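Hutatari — About the Lab

Who we are

Hutatari is a research group working on robot manipulation for electronics service: taking equipment apart, swapping parts, and putting it back together. The group was started by Maricica Buzatu and Wafula Rashidi and now has 8 full-time members. We publish our methods, our fixture drawings and our failure logs.

What we study

Our main subject is contact-rich assembly with learned policies. Desktop computers suit this work well. They contain stiff parts with tight fits, such as drives and carriers, next to loose cables that never lie the same way twice. A policy that handles one and ignores the other does not finish the task.

The method

The current method, named Simiyu, splits a service task into short segments. Each segment is learned from teleoperated demonstrations and ends in a known pose. The pose is enforced by a printed fixture plate next to the computer, where a part can be set down and gripped again at a different angle. Regrasping costs time — Naomi Mfinanga's timing study puts most of the delay in the approach motion — but it removes a large share of the orientation error before insertion.

Observations come from fixed cameras at the workspace and from a small camera at the wrist. Dennis Rugemalira maintains the calibration between views.

Results

The first Simiyu policy was trained on 500 demonstrations of drive handling. It completed 109 consecutive segments on the bench before an operator had to step in. An earlier baseline, Mollo, used a single policy for the whole task and did not pass 3 full cycles. Cable contact remains the most common cause of failure in both.

Drive handling at the bench: 3.5-inch drives, blue carriers and an open desktop tower.

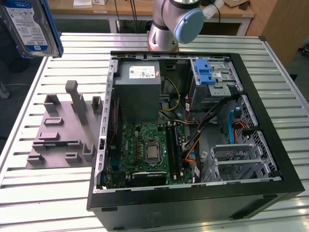
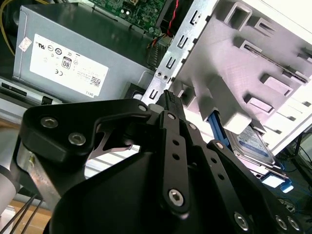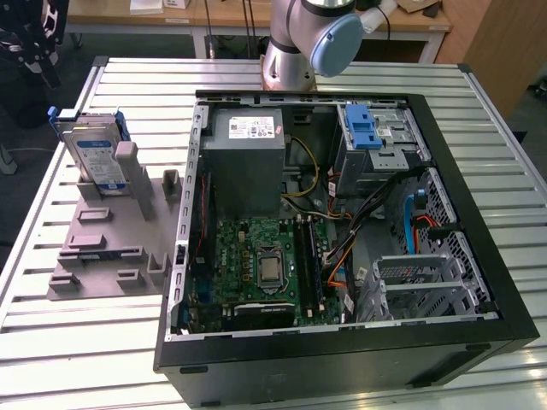 Working with us

We host visiting students for one term at a time, starting in May. Applicants should be comfortable with Python and with a screwdriver. Fixture files and the Zedon annotation tool are available on request from Killian Brunet, who also handles equipment loans and site visits.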